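# Venby Reading Log

Data card for the Venby book group's reading log. Plain CSV, one row per reader per book. Put together by Hina Talpur, checked by Boonsong Chaiyaporn when he had time.

## What's in it

- 900 rows, novels only (no memoirs, we argued about that)
- title, author, pages, date finished, score out of 12, free comments
- `gave_up` = page where the reader stopped. Blank means finished, or forgot to say

Scores go to 12 because Sandrine Boyer's first sheet did. Too late to change now.

## How it was collected

Paper slips on a Thursday evening, typed up later. Handwriting varies. Where I couldn't read a comment I put `[?]` and moved on. Jordan Wainwright sent his by text, so his have no capitals.

Historical novels and thrillers make up most of it. Hardly any translated fiction before Ainhoa Cuesta joined, then quite a lot. Dont use this to say anything about readers in general.

## Known problems

- 16 rows have the film's title instead of the book's
- "Couldn't put it down" appears next to some very low scores. Left as written
- Rereads not marked properly
- Page counts come from whichever edition the person had, so large print throws them off

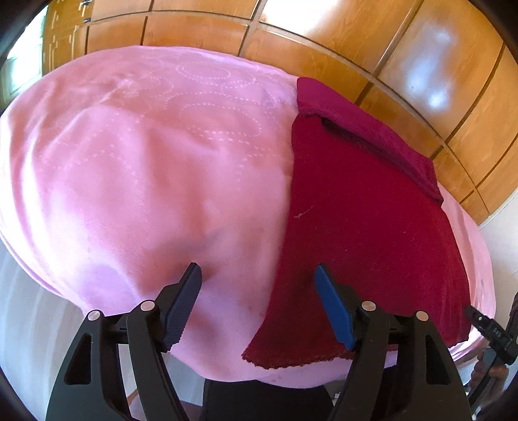
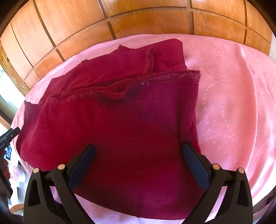

## Using it

Free to copy, say where you got it. Open as UTF-8 or the accents go. Comments contain spoilers, including endings, so filter that column if you're passing it on. `genre` was filled in by me alone and I'd treat it as a guess. Version 8 fixes the dates that had flipped to month first. Next one shoud split `author` into two columns.

Comments

**Jordan Wainwright**
row for the lighthouse one says i gave up at page 8. it was later than that, i got to the wedding

**Hina**
Slip says 8. Will change it if you tell me the page

**S. Boyer**
Is there a reason novellas are in with the novels? The page counts look very odd when you sort them.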